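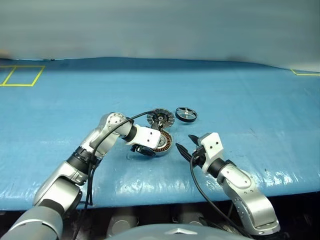 Blog > Travel > Small towns

Dernodora is a good stop if you have two nights and a car. We stayed near the plaza and paid 70 a night, breakfast included. The walk to the upper lagoon starts behind the market and climbs to 4,000 meters, so go slowly.

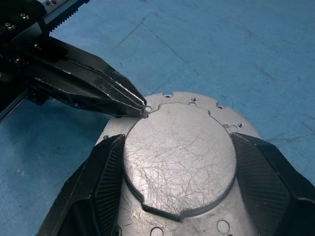 Katherine Ccori runs the only boat on the lower lake and goes out at 8 in the morning if she has four people. By midday the wind is up and the water loses its shine, a hazy gray like the scratched round middle of that metal plate. Bring a jacket and small bills. The bus back leaves at 3 from the bridge.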